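La pinza barata y la cuenta que viene después
Antes de firmar el pedido conviene preguntar quién va a pagar las horas
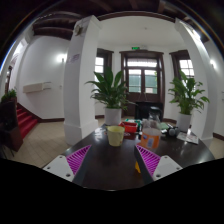
Lorraine Dunstan

El presupuesto que me enseñaron en Bestano cabía en una hoja. Dos pinzas de mano a 900 euros cada una, una partida de almohadillas de repuesto y 1.379 euros de un concepto llamado «puesta en marcha», que leí tres veces sin enterarme de qué incluía. El comercial de Henao tampoco supo aclararlo, y eso que lo había redactado él.

La idea se vende sola: una persona agarra objetos corrientes con la pinza, todo queda grabado y de ahí aprende luego un robot. Un vaso, una botella con su etiqueta, un paquetito cualquiera sobre una mesa redonda y oscura que brilla como un espejo. Muy bien. ¿Y cuántas mesas hacen falta? ¿Con qué luz? El folleto de Prulden habla de «entornos reales» y pasa enseguida a las formas de pago.

Meirion Lewis, que lleva las compras en Bestano, defiende la inversión. «El aparato es lo de menos», me dijo un jueves, a las ocho de la mañana. Estoy de acuerdo, y por eso me preocupa que sea casi lo único presupuestado. Faltan las horas de quien maneja la pinza y las de quien revisa las grabaciones. Falta también el almacenamiento, que Gellitari cobra aparte, a 2.000 euros por año.

Pedí ver una previsión a dos ejercicios. No existe. Hay, eso sí, una segunda oferta con descuento si se firma en abril, y Lewis quiere aprovecharla. Yo le pediría antes al proveedor un desglose de la puesta en marcha y el precio de las almohadillas por separado. Si tarda más de una semana en contestar, ya sabemos cómo va a ser el servicio técnico.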